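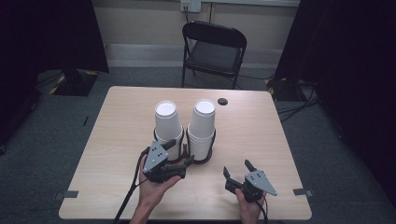 FICTION

The Cup Job

My aunt Godelieve Wouters ran the coffee counter at Millet for 13 years, and she had opinions about paper cups. You don't pinch them, you don't squeeze them, and you never, ever pull two. So when I told her I'd been hired by Riltier to teach machines how to do her old job, she laughed so hard she had to put the phone down.

"Cups?" she said. "They can't do cups yet?"

Well, no! They could find the table. They could find the stacks. But getting one cup away from the rest without crushing it, that was the part that had everybody at the Dirthorpe office staring at the carpet by lunchtime. My job was to do it for them, a gripper in each hand, over and over, so the machine could learn it from me. The sheet said 440 tries by the end of January.

I was terrible at it. I have perfectly good fingers and I've been taking cups off stacks since I was a kid, and with those two dark jaws on the ends of my arms I felt like a crab at a tea party.

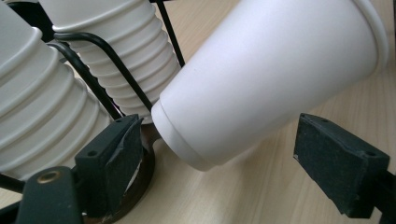 One cup, two fingers, Dirthorpe.

On try 57 I called Godelieve from the hallway.

"Are you grabbing it?" she asked.

"Of course I'm grabbing it."

"Don't grab it. Hold the others still and let that one come to you."

I went back in and tried it her way (slowly, with my tongue between my teeth), and the cup slid off so softly I didn't believe it. I did it again. Then the next one buckled and rolled off the table, and I said a word that I hope the machine didn't learn.

She called that night around supper and wanted to know if she was out of a job.

"You're retired," I said.

"I know that. Am I, though?"

I told her to give it a few years. She said fine, and when it could do lids, I should bring it over.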